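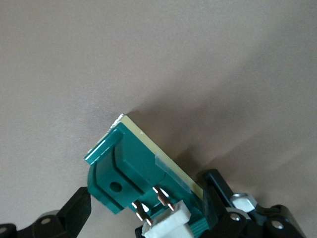 Woran merkt man, dass ein Wippschalter am Ende ist?
Meist am Druckpunkt. Er wird weich, die Wippe bleibt in der Mitte stehen, und das Gerät geht erst beim zweiten Versuch an.

Yolanda Inga repariert in Plurnport seit 14 Jahren Kleingeräte. In ihrer Werkstatt Skirnton liegen die Schalter nach Bauform sortiert in Schubladen, 3.815 Stück nach der letzten Zählung im September. Die kleinen grünen mit zwei kupferfarbenen Anschlussstiften gehören zu den Teilen, nach denen oft gefragt wird.

Vor dem Ausbau zieht sie den Netzstecker und notiert die Lage der Kabel. Weiße Steckverbinder fasst sie am Gehäuse an, nie an der Leitung. Dann misst sie den Durchgang in beiden Stellungen. Schwankt der Wert, kommt der Schalter weg.

Klebeband auf einer Platine lässt sie zunächst sitzen. »Erst nachsehen, was es hält«, sagt sie. Gelötet wird am Vormittag, wenn das Licht von der Marwatseite kommt. Für einen Tausch rechnet sie 10 Minuten, das Einräumen der Schublade kommt dazu.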